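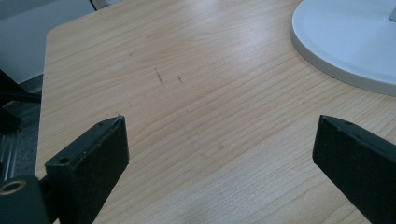
Library hours change in March

The Berkdale branch will open later on Thursday evenings from the start of March, staying open until 8 pm. To cover the extra staff time, the doors will open at 11 am that day instead of 9:30. Hours on all other days stay the same.

The change follows the survey that went out with the spring newsletter. We received 126 replies, and evening opening was the most common request by a fair margin. Several people asked for Sunday hours as well. There is no money for that this year, but it will be raised again when the next budget is drawn up.

The after-hours return chute on Boyer Street is working again. Please don't leave books on the step beside it, as we lost a box of large-print novels to rain in the spring. Items put through the chute after closing are checked in the next morning and dated to the day before, so you won't be charged for the overlap.

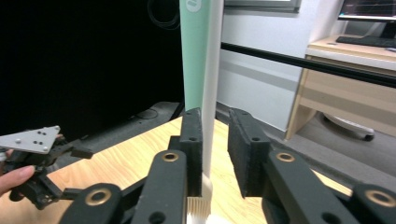

Holds can now be kept on the shelf for ten days, up from seven. If you get your notices by phone and would prefer email, tell the desk and have your card with you. Colette Texier is updating contact details this month and would like to hear from anyone who has moved or changed their number. Around 900 cards have an old address on them.

The local history group has finished indexing the Wutthorpe parish newsletters, and the index is in a grey binder next to the microfilm reader. It lists 3732 names. Macario Zepeda is at the reader most Thursday afternoons and can help with finding a page or making a copy. Copies are 20 cents each.
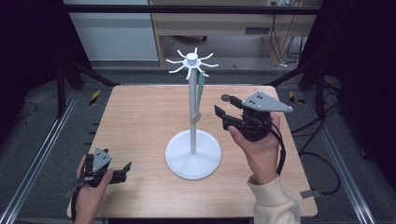
BERKDALE, March

The used book sale will be held in the lower meeting room, with paperbacks at a dollar and hardcovers at two. Donations can be dropped off at the desk during open hours. We can't take encyclopedias, magazines or anything with mould or water damage. Children's picture books are always short, so please check the basement if yours have grown up. Use the side entrance off the parking lot if you need the ramp.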